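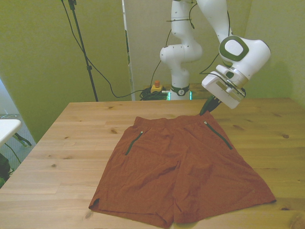 The arm at the waistband of the rust-red shorts, garment set.

Collection for the Larnura garment set continued through June. The set now holds 2378 examples, of which 686 concern shorts and trousers. Each example begins with the item laid flat and face-up on the pine table, and the operator then guides the gripper to a corner of the waistband.

Zipped pockets remain the principal difficulty. Dilwyn Owen has asked that examples in which the fingers catch a zip pull be kept and labelled separately, and I have adopted his request. The four operators at Hitside will follow the same rule.

Towels are next, and I expect them to take three weeks.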